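3.2 Surface roughness and grip in resealed footpaths

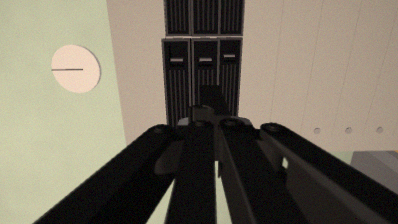

Figure 2. Rendered view, beige finely speckled surface beside a pale green one, with a block of six black ribbed panels in two rows of three.

3.3 Site selection and method

Footpath sections came from two council areas, Ludley and Grevbridge. Both resealed a good share of their older concrete paths under the same maintenance program, using the Pundorness coating (fine aggregate in a tinted binder). Sections shorter than 15 metres were dropped. So were driveways crossings, where vehicle wear swamps anything pedestrians do.

That left 768 sections. Of these, 553 had been resealed and the remainder were bare concrete of similar age. Matching was by slope, tree cover and distance to the nearest bus stop. Tree cover mattered more than we expected -- leaf litter under plane trees and jacarandas holds moisture well into the morning, and the pendulum readings drop with it.

Each section was tested wet and dry with a pendulum tester, rubber slider, five swings per spot, first swing discarded. Operators worked from the kerb side in. Readings after 10 am only, to let dew clear. Gutters and pit lids excluded.

Grade was recorded with a digital level. Colour was noted but not analysed; Kpodo (unpublished thesis) gives a fuller treatment of tint and glare for low-vision walkers and we don't repeat it.

3.4 Walker survey

Paper and online forms, up to 2,000 households letterboxed across the two areas. Questions covered slips, near slips, footwear, use of a stick or frame, and whether the respondent avoided a particular stretch after rain. Wording was adapted from an earlier Grevbridge survey run by Philomena Abugri, with the item on prams seperated out from the one on shopping trolleys.

Falls at home were not asked about. Respondents could mark locations on a map, and most did, though some marks landed in the middle of the road and had to be assigned to the nearer side.

Limitations. Self-report, obviously. Older residents replied more often than younger ones. Ludley's path register was also out of date in the newer estates -- several sections listed as bare concrete had been coated, and were moved across before before matching. Section 4 takes the pendulum results first, then the survey.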